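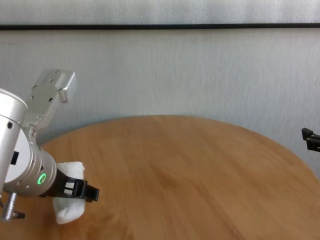 Automation in Service Work
Unit 4: Can machines do the chores yet?
Course notes, S. Paredes
Reading time: 4 minutes

4.1 Scope

Unit 3 dealt with fixed automation: one part, one fixture, one motion. This unit deals with work where the part has no fixed shape and the fixture is a table. Wiping, folding, bagging, sorting laundry and clearing up belong to this class. So do many shop-floor jobs that are still done by hand, such as packing spare parts into bags or lining a crate with cloth.

The question in the title has no single answer. A chore should be broken into steps and each step judged separately. The terms below are used in the rest of the course and in the written paper.

4.2 Terms

Rigid object: keeps its shape under the forces of handling. A mug, a bolt, a tin.

Deformable object: changes shape when held, pushed or set down. Cloth, film, cable, dough.

Grasp: a set of contacts that holds an object against gravity and the expected disturbances.

Regrasp: release and renewed grasp at another point, by the same gripper or by a second one.

Handover: transfer of an object between two grippers, or between a gripper and a person. For a short time both sides hold the object.

Task success: the stated end condition is met. A grasp that holds is not in itself task success.

4.3 Why soft items are hard

The position of a rigid body is given by six numbers. A crumpled cloth has no such short description. Two cloths of the same size, dropped from the same height, will land in different shapes, and the corner needed for folding may lie underneath. A planner that depends on a full model of the object therefore has little to work from.

Plastic film adds a sensing problem. Thin clear film reflects and transmits light in a way that leaves holes in the depth data. Some depth cameras report the table behind the bag in place of the bag. It is also light enough to be moved by a draught or by the approach of the gripper.

A two-fingered gripper can pick up either material with ease if any point will do. The difficulty starts when the point matters. Picking up a cloth to put it in a bin is a simple task. Picking up the same cloth by two adjacent corners is a hard one, although to an onlooker the two look much the same.

4.4 Two arms or one

A person opening a bag holds one side and pulls the other. Most chores with soft items have this form: one hand fixes the material while the other works on it. A single arm must replace the first hand with a clamp, a weight or the edge of the table.

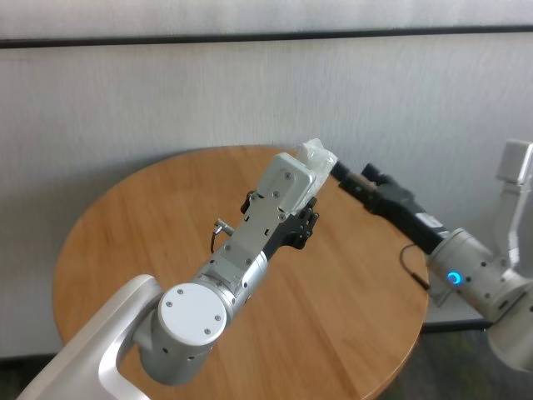 Fig. 4.1 Two arms over a round table, with a crinkled white plastic item at the tip of the pale gripper and the black gripper close beside it.

The second arm brings costs of its own. The two workspaces overlap, so every motion of one arm has to be checked against the other. At the meeting point the clearance between grippers is small and the fingers of one may hide the item from a camera. If both grippers hold the material, an error in the relative position of the arms becomes a pull on the film, which may tear or slip.

For handover the usual order is: approach, close the receiving gripper, confirm the hold, open the giving gripper, retreat. The confirm step is often left out in student work. With thin film the finger gap at closure is almost the same whether the film is present or absent, so gap alone is a poor test. Use a light tug and look for movement of the item.

4.5 Worked case: the Bresitz exercise

The exercise set at Bresitz in November asked for a cloth to be lifted from a bare table and placed in a tray. It was run 126 times on one arm. Lefèvre's notes record each run by step, and we follow the same layout in the practical. Lifting was seldom the cause of failure. Most failures were at release, with the cloth clinging to a finger or coming to rest over the tray rim.

Points to carry over:

- State the end condition before the first run. "In the tray" must say whether an overhanging edge is allowed.
- Record human resets. A machine that needs its cloth laid out again after each run has not done the whole chore.
- Report cycle time with failures included.

4.6 Present position

Rigid items in known places: solved for most purposes. Soft items, any grasp point: workable on a clear table. Soft items, chosen grasp point: possible in the laboratory, slow, and sensitive to changes of material. Full chores in an ordinary kitchen: not yet at a rate or price that would replace a person.

4.7 Preparation for the practical

Read 4.4 again. Groups of 2, 10 runs per group. Bring a written end condition; Dr Lefèvre will not start the arms without one.

Related items
Unit 3: Fixtures and feeders
Unit 5: Sensing contact
Vevholm notes on gripper fingers
Manzano packing line: step analysis
Sestent reading list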